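Blog > Work stuff > Teaching the arms

So I promised my sister I'd write down what I do all day, because she has now told three different people that I "play video games with robots," and I'd like to set the record at least partly straight. (It is a little bit like playing video games with robots.)

I started at Grernlow in May. My job title has the word "operator" in it, which sounds like I should have a headset and a switchboard. What I really do is sit in a chair, take hold of two handles, and move a pair of robot arms through small household jobs, over and over, while the computer records everything. Later the training people feed all of it to the model and the model tries to do the same job by itself. One go from start to finish is called an episode. My personal count as of this morning was 1184, and yes, I check it more often than I should.

The setup is called Tawfik. I don't know why. It was called that before I got there and the man who named it has moved to a different team. My hands move, Tawfik's hands move, and for the first week there was this tiny delay in my head — not in the machine, in me — where I'd forget that my wrist was now a wrist on the other side of the room. I kept leaning sideways in my chair to see around things, which does nothing at all except make your back hurt.

Picking stuff up came pretty fast. Fruit is easy. Bowls are fine once you stop going for the far rim. Plates in a rack took me longer, mostly down to nerves, since I grew up in a house where a broken plate was a whole event.

Then they gave me the soft things and I had to learn the job all over again.

If you've never thought about how you handle a cloth pouch, go find one and watch your own fingers. You do about nine little things without noticing. You pinch, you slide, you let the fabric tell you where the edge is. With the arms I don't get any of that feeling. I get my eyes and that's it. So I have to decide where the end of the pouch is by looking at it, close the gripper, and then look again to find out if I've got fabric or air. A wrinkle looks exactly like an edge! I can't tell you how many times I have proudly closed on a wrinkle.
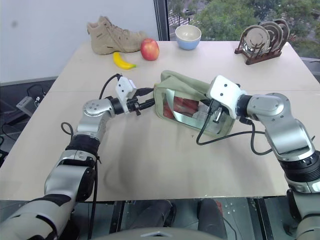 My trainer is Souad El Ouafi, and she is very, very good at this. She has the slowest hands I've ever seen on a person. I told her that and she took it as the compliment it was. Her big rule is that one arm holds and the other arm works, and you decide which is which before you touch anything. When I started I was using both hands at once for everything, the way I do at home, and the pouch would just sort of scrunch up between the grippers and I'd end up pushing it around the table like a kid with broccoli.

Her other rule is to keep going after a bad grab. I found this one hard. My instinct is to stop, say a word my sister wouldn't approve of, and start over. But if every episode I record is perfect, the model never sees what to do when the fabric slips. So if I lose it, I open up, back off a little, and go in again at the same calm speed. Those get a tag in the log so the training folks can find them. I used to be embarrassed about my tagged ones. Now I'm kind of fond of them.

What they don't want is dithering. If I hover over the table for a while thinking about lunch, the model can learn to hover too, and it won't even have lunch to think about. So the planning happens before I hit record. I look at where everything is, I pick my holding arm, I run the moves in my head, and then I go.

Clear plastic is its own headache, by the way. The light bounces off it differently depending on the time of day, and in the late afternoon I sometimes find myself reaching for a reflection. Souad tells me to look at the fabric next to the plastic and leave the plastic alone. It helps! I still get fooled.

We shuffle things between episodes, too. The pouch gets turned or moved, and the stuff at the back of the table gets swapped around. The worst thing you can do is put everything back in the same neat spot each time, and I am a neat-spot person down to my bones. I have a little printed sheet now that tells me what goes where, which has been good for everyone.

On a good day I get 70 episodes done. On Monday I got 17, because the fabric stuff was fighting me and then we had to stop and recalibrate the left arm, and after that I had completely lost my rhythm. I went home and folded laundry with great bitterness and at incredible speed.

A few people have asked if I'm worried about teaching a robot to do my chores badly. A bit! The Zerkia group, down in our Clerkutville office, does the runs where the model is on its own, and they send us clips. Last week's had a move in it, a small backward tug before letting go, and I sat there thinking, I know that tug. I do that. I do that with my own coat sleeves.

Next up is zippers, which Souad says with a certain look on her face. I'll let you know how it goes. And Mom, if you're reading this, yes, the chair is fine, they got me a cushion.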